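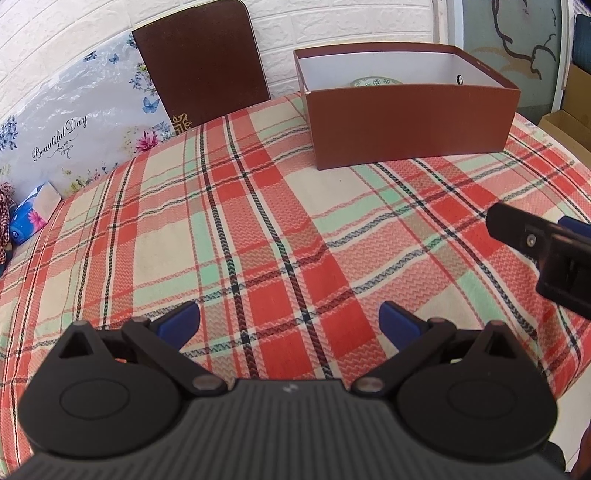 Old dishes want a box with walls and a lining, and they want to be the only ones in it. I learned this from Natália Teixeira, who moved her mother's china from Weltine to Drimcombe in a grocery bag and now owns a great deal of grout material. Do the job on a table with a thick cloth over it. Mine is the loud plaid one, red and pink and mint, and a dish set down on it lands quietly. Stand the open box at the back of the table, clear of the side where the cloth hangs down.

Wash the dish and let it dry overnight. Cut tissue into squares, more than you think, then cut more. I buy the pack of 100 and have never finished a dish with any dignity left in the pack.

Wrap the dish twice and tape the paper, never the glaze. Lower it in — both hands, phone elsewhere — and stuff the corners until nothing shifts when you tilt the box. If it rattles, take it out and start over.

Write what's inside on the lid. "Misc." is how I lost a gravy boat for 9 years.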